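Contents | Previous | Next | Glossary | Index

Chapter 6
Buying a Simulator Kit Before You Buy the Arm

I'll start with a confession. The first gripper I ever paid for spent its first month in a box, as I had no idea what I wanted it to pick up. So when my students ask me which arm to get, I send them off to try a simulator kit first. They groan, and then most of them end up liking it!

In this chapter we'll go through one such kit, the Tolia Starter from Drostico. It costs $415 for a classroom license, covers 30 seats, and comes with 33 ready-made practice rooms (a few are great, a few are frankly a bit dull). You get a simulated two-finger gripper, a view looking out over the fingers, and a pile of surfaces to drive it up to.

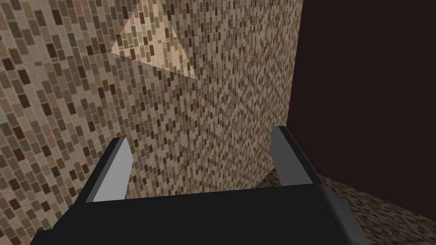 My favorite thing to do with a new kit is creep up on a wall. Go slowly, stop when you think you're close, and then check the distance readout. I was off by a lot the first time, and small repeating patterns like brickwork or mosaic tile still fool me. Try it before you read section 6.2 and write down your guesses – we'll need them.

Now, the gripes. The manual runs 61 pages and hardly mentions contact settings, so we'll build those up ourselves in section 6.3. Rustby sells a cheaper kit with a much better manual, but I found its fingers jittery on anything heavy. I'll put the two side by side at the end of the chapter and you can argue with me.

Open the kit, load any room you like, and leave the speed slider low for now.

Related chapters
Chapter 5: Reading a Spec Sheet
Chapter 7: The Rocha Gripper on a Real Bench
Appendix B: Kit Settings Used in This Book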